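Budget for two hand-held grippers, or one and spares?

tufan_k
Posted in November
Hello all. We plan to buy hand-held grippers for collecting home tasks, small things mostly: cords, tins, cloth. My budget is fixed. The Nudden costs 481 per piece, the Gedum is 656 with mount included. Should I take two cheap ones or one good one with spare finger pads?

orlin77
Two cheap ones. If one breaks, the work does not stop. We lost a full afternoon waiting for one pin.

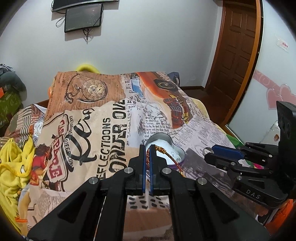
Also count the pads in your budget. A set is 30 from Baysal, and thin cord is hard on them. I change ours more often than I planned.

mirabel_s
I do not agree with orlin77. Two Nuddens is 962, and then you still need mounts, 40 each. For soft and thin objects I would pay for the Gedum and keep one box of spare pins.

orlin77
The mount you can print yourself. But okay, the printing also takes hours, I did not count them.

tufan_k
Thank you both. Does somebody know if Stukuvum gives a discount for two pieces? Their page says nothing – I wrote to them this morning.

mirabel_s
They gave us free shipping, no discount. Ask for the pads instead, they are easier to get from them.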